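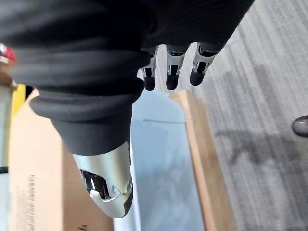

### 3.2 Surfaces and materials

**Figure 2.** Close view at the work position in the Darkcombe room, with carpet at upper right and a pale surface under the fingertips.

The room was furnished once, in August, and left unchanged for the whole series. Carpet was kept as the floor covering because the earlier Oksanen trials had used hard flooring only, and small items dropped during tidying behave differently on pile. Items that land on carpet tend to stay where they fall; on hard flooring they roll under furniture and lengthen the search.

Each session consisted of 25 placements. An item was scored as placed when it lay fully within the target area and remained there for 2 seconds after release. Items resting partly on the carpet were scored as misses, regardless of how they had come to lie there. No item weighed more than 500 g.

Scoring was carried out by R. Nurmi and checked by V. Kiiskinen against the written session log. The two scorers disagreed on nine placements, all of them involving soft items with an edge hanging over the target boundary. These were rescored jointly under the Notska rule, in which the larger part of the item decides the outcome. The effect of the rule on the totals is treated in Section 4.1.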